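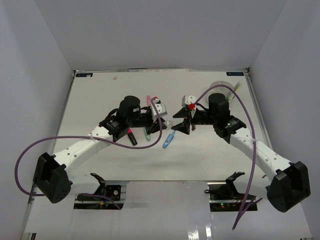 Both arms over the work surface, with pens, markers and the round container.

Grodora two-arm kit: review data card

Maintained by Llinos Jenkins. Last edited March 18, 2025.

What this is
Recordings made while we had the Grodora kit on loan from Grodorby. The task is pen tidying: pick up a pen or marker, put it in the container. The sales sheet calls this "solved out of the box". We kept everything so that readers can judge that for themselves.

Contents
233 episodes, in 8 folders, one per session. Joint positions and gripper commands for both arms are in the CSV files. Video comes from a fixed camera. 2 episodes have no video and are listed in missing.txt.

How it was collected
Flurina Aebischer drove the arms by hand control. No episode shows the supplied Clirus software working by itself. We asked Grodorby for their own unassisted runs and were sent a brochure.

Labels
"Success" means the pen ended up in the container and stayed there until the recording stopped. Grodorby's definition counts any lift off the surface. Please don't compare our labels with their figures.

Known problems
- Clear and pale plastic is hard to make out against the off-white surface.
- The arms often hide the things they are reaching for.
- The purple cables pass in front of the grippers and the pens in places. Masks were drawn by hand and are rough there.
- Clock drift between the left and right logs. The Lubis sync tool is meant to fix it. We saw no difference with it on.

Not suitable for
Claims about speed, reliability or how the kit copes with any other job. One desk, one operator.

To do
Second operator in April, if the loan is extended.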